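Mats, rulers and my very slow table clear-out
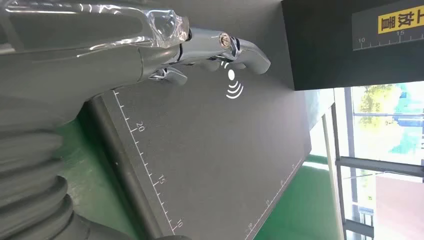 So I promised you all a proper report on the worktable, and I've been putting it off since May! Those of you who come to the Thursday evenings will know the state it was in. You couldn't put a mug down without moving three things first, and the last person who tried (sorry, Lizelle) ended up with glue on her sleeve.

The big change is that I've gone over to a dark mat. Charcoal grey, fairly matt, with a white ruler scale printed up the left-hand edge. I know, I know, I was a green mat person for years and I've been quite rude about people who weren't. But white card and pale thread show up so much better against the dark, and my eyes aren't getting any younger. Volkan Aydoğan says he could have told me that ages ago, and he did, twice, and I ignored him.

A few things I've learned while getting used to it. First, I still use a steel rule for anything that has to be accurate. The printed marks are lovely for a quick check, or for lining up a strip of paper before you fold it, but I wouldn't cut a book cover by them. Second, keep it flat! I left my old one leaning against the radiator all winter and it went the shape of a crisp. Third, wipe it with a barely damp cloth and a drop of washing-up liquid, then leave it alone until it's dry. Dark mats show every bit of fluff, so you'll be doing this more often than you'd like. I keep an old lint roller in the drawer now and give it a quick going over before I start.

The rest of the table took longer. I had a Brevico tin full of blades, and I couldn't tell you which were new and which had been round the block, so the whole lot went into the sharps tub and I started again. I also found 109 odd buttons (I only know because Hülya Değirmenci wanted them for her cushion project and made me count them out), plus four bone folders I'd bought one at a time because I kept losing the one before. Two of those are going on the swap shelf if anyone needs one.

My rule for the table now is that only the job I'm doing gets to live on it. Everything else goes back in the Yazıcı drawers, even if I'm going to want it again in ten minutes. It's a nuisance. I've broken it several times already, mostly with tea. But I did manage to cut and fold 80 envelopes for the autumn stall in one afternoon, and that would have taken me a whole weekend before, what with all the hunting about for scissors.

Ayten Akyol has asked whether we could do a table-tidying evening where everyone brings their worst drawer. I love this idea! I'd want a decent-sized box for swaps and another for the bits that really do need to go to the tip, and I'd want us all to promise not to go home with more than we came with. Let me know if you'd be up for it, either by replying to this or by grabbing me at the next meeting.

And if anyone has a good way of storing a big mat flat in a small room, please tell me. Mine is under the sofa at night and the dog has started sleeping on the end that sticks out.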